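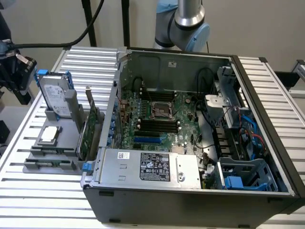

Search this site
Enter keywords
Go

How to budget for a robot server assembly cell (without forgetting half of it)

I've planned three of these cells now, and my first budget was a disaster. I had one big line for the arm, one for the gripper, and a sad little line called "misc." Guess which one ate the money! So this is the order I do things in these days, written for anyone with a small repair or refurb shop who's thinking about having a robot put drives, cards, memory and processors into servers.

Step 1: Write the job list before you look at a single catalog

Get a real server on a bench, take the side off, and write down every part you want handled. I go part by part: what is it, where does it start, where does it end up, and does anything have to be unlatched first? That last column is the one that changes your budget. A drive in a caddy is friendly. Memory slots with latches at the ends are less friendly, and a processor socket with a lever and a frame is its own little project.

Then split your list into "robot does it," "person does it," and "robot does it next year." Be generous with that third pile. My first quote from Partington covered all of it at once and I nearly fell off my chair. The second one, with the processor step moved to phase two, was something I could show my boss.

Step 2: Budget the fixtures like they're real equipment (because they are)

Fixtures are where I went most wrong. I'd figured on one printed tray and done. We ended up with 26 printed pieces before we had a set we liked, counting the ones that went straight in the trash. The plastic is cheap. The hours of somebody measuring, printing, trying it and swearing are the cost, so put those hours in as a line with a number next to it.

My going rate for a parts holder is $281 in labor and material for the first good one, and then very little for each copy. Yours will be different, but please have a number! Also print a spare of each one the same afternoon, while the settings are still loaded.
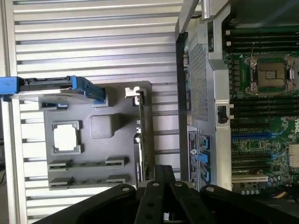
Grippers come next, and this is the part of the plan where I want you to slow down. Shops love to spend big on the arm and then pick fingers off a chart in five minutes. Take your job list and measure the narrowest thing and the widest thing on it, plus the clearance around each one. A green card standing on edge wants a completely different grip from a hard drive in its blue carrier, and the mesh panel and brackets inside a chassis don't leave black finger plates much room to swing. Bolted-together fingers are worth asking for, too. You'll want to change the tips, and I'd much rather buy a new pair of tips than a whole new gripper. I set aside $505 for tips alone, and I've used all of it every time.

Step 3: Decide how the work arrives

A fixed table is the cheapest option and I'd start there. If you're doing more than a handful of machines a day, though, look at a roller conveyor early, even if you don't buy it yet. It changes your floor layout, your power and your safety plan.

Things to price with the conveyor:

- The conveyor section itself, plus side rails
- Trays that sit flat on the rollers and hold their parts while moving
- Some kind of stop so the tray parks in the same spot
- Emergency stops you can reach from wherever you're standing
- Power drops and cable covers (I forgot cable covers. Twice.)

We got quotes from Zarkov and Jutano. Zarkov was cheaper on paper, but freight and leveling feet were extra, and once I added those in, the gap was down to $837. Ask both suppliers for the delivered price in writing. 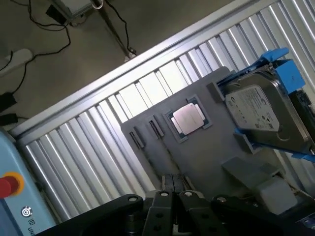 The trays deserve their own quote, by the way. Don't let anyone fold them into the conveyor price as "accessories," or you'll never know what a replacement costs. Ask for pockets sized to your actual parts, and send the parts along with the order if you can. Drawings are fine, but a drive in its caddy is always a bit bigger than the drawing says, with all those tabs and arms poking out.

Step 4: Cameras, lights and the boring stuff

I like one fixed view of the table and one small camera at the wrist. Shiny metal is a pain under bright lights, so leave money for diffusers and for moving the lamps around once you see how things look. Rochelle Rakena, who checks my budgets at Praden, makes me add a line for mounts and extrusion every single time. She's right, annoyingly.

Step 5: Put in the people hours

Teaching positions, swapping tips, resetting trays, cleaning up after a dropped screw: all of it is paid time. I plan the first month at full staffing, as if the robot weren't there at all. If you're ordering in June, check your supplier's summer shutdown before you promise anyone a start date.

My spreadsheet has a tab for each step, and I keep the old quotes in it even after we've bought the thing. They come in very handy the next time a salesperson tells me prices have always been like this.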